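Home | Projects | Reports | Staff pages | Search

Second-Year Hospitality Projects
Posted 2026-09-12 by the Toltell project group

Where Do the Towels Go? Linen Reuse at a Small Guest house

Our brief was to find out whether the little card asking guests to reuse their towels does anything at all. Every hotel has one. It usually has a leaf on it. We chose the Atier, a guest house with 30 rooms and one very tired dryer, and followed its linen for 7 weeks.

The method was simple on paper. Half the rooms kept the old card, which thanks you for saving the planet. The other half got a new one we wrote ourselves, which says in plain words that a towel on the rail stays and a towel in the tub goes to the wash. Housekeeping marked a tally sheet for each room. We lost one week of sheets to a spilled coffee, and the coffee was ours. 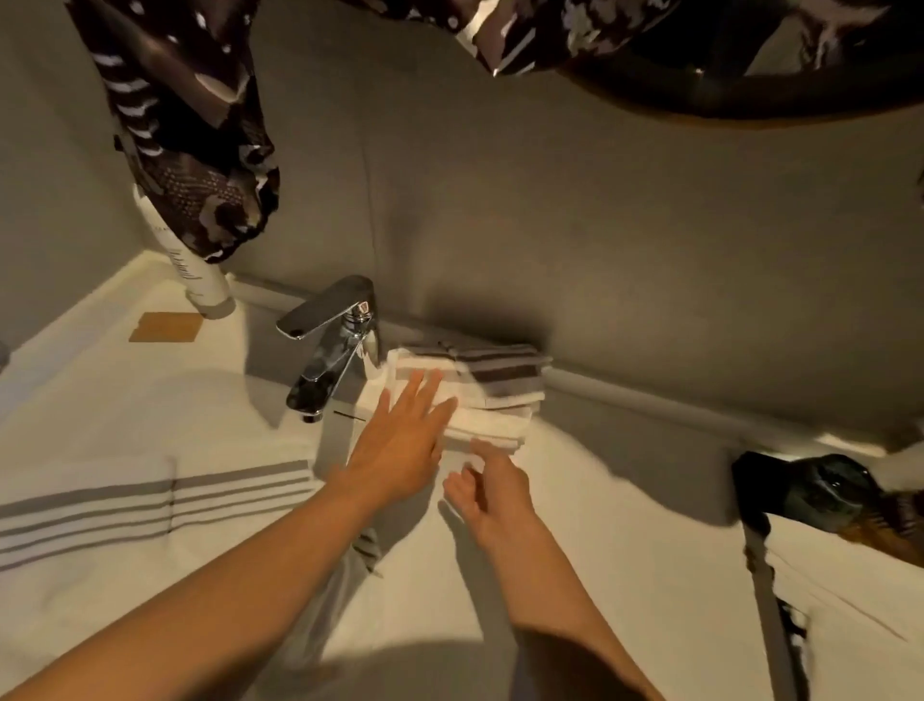
Guests turned out to be better behaved than we had assumed in our proposal, which we would now like back. With the old card, plenty of people hung their towels up and had them taken away regardless, as the cleaning staff had been told years ago to change everything. Hand towels were the worst case. Folded in a neat pile beside the tap, with the grey stripes showing along the folds, they look untouched to a guest and suspicious to a cleaner, so the whole stack tends to get washed on principle. Our new card didn't mention hand towels. We noticed this in week three.

By the end we had 600 usable room entries. Rooms with the plain card sent fewer bath towels to the laundry, but the gap shrank once staff in both groups started leaving hung towels alone. We can't separate the card from the habit, and our marker has already pointed this out in red.

If we ran it again we would train the staff first and print the cards second. We'd also try the Narkis, a bigger place up the road, where the laundry is sent out and billed by weight. The Atier plans to revisit its cards in December. It has asked us to keep the leaf.

Contact the Hamdan Building front office | Copyright Toltell project group | Back to top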